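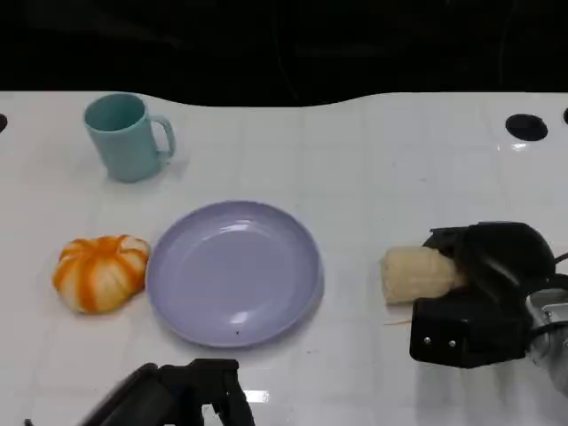

Our family reading challenge is back for October, and we had 26 households sign up in the first round! The idea came from Tatu Urio, who moved to Caltport with three kids and wanted a way to get them off to bed without the nightly argument. You read aloud together for as long as suits you, the kids colour in a square on the chart, and everyone takes a turn picking the book. Teenagers count too, even the ones who grunt.

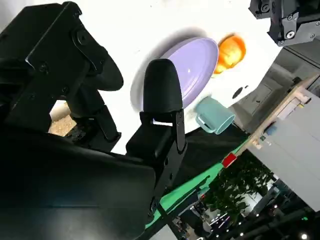
Last time we set a goal of 1000 stories between us and sailed past it, so this time we're going for 3000 - big, I know, but the Hukano Street families alone got through a mountain of picture books. Audiobooks in the car are fine. So is Grandma reading over the phone.

If you have a toddler who won't sit still, try reading at the table while they have a snack, or let them play on the floor and just keep going. They hear more than you'd think. Charts are at the front desk now, and spares are in the Hemorel Room.
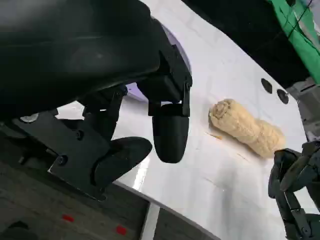

Little ones can join in with the craft morning as well, from 10 am. We'll be making story puppets out of old socks and felt. A plain white surface like this one makes a great stage, and black socks really stand out on it. Bring your favourite book along!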